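Two-arm cell for garden kit packing – what do we budget?
Forum: Shop Floor / Buying and Planning

grastska_ops
Need numbers by January. Want two arms on one bench, job is packing garden tote kits. Hand tools, spray bottle, bag. 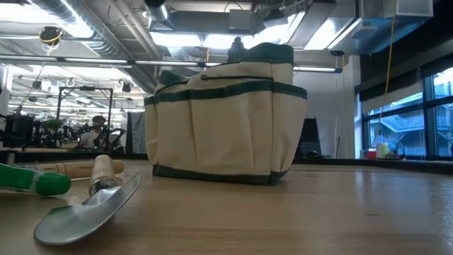 Volume is 900 kits a month. Boss saw the Plurkari quote and went pale. Anyone split arms and grippers into seperate POs?

benchrat6
Don't split. Support will point fingers at each other. Soft bags are the pain, budget for integration time.

grastska_ops
Fair. Floor space too – arms mount on the sides and the right one's elbow juts out past the table. 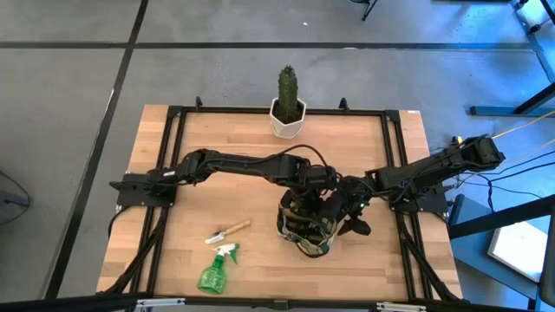

So I'm planning 6 feet of clear width. Plus spare fingers, plus cables.

trakerville_tom
Disagree w/ benchrat. We split ours 2 ways, saved plenty. Long handles are what ate our schedule.

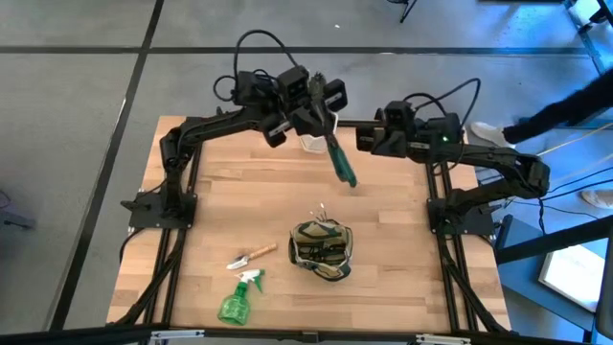

sharifi_fan: Lease it. 6 months, then decide. Sharifi does leases on dual arm setups, ask them.

trakerville_tom
Leasing is money down the drain imo

grastska_ops
Boss likes lease, I dont. Still have to price the bench and someone's hours for setup.
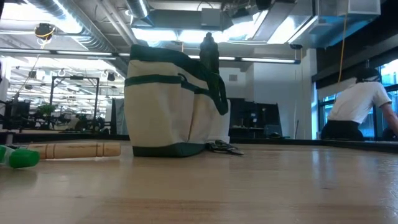
Putting hours on its own line this time. Will post the sheet when its done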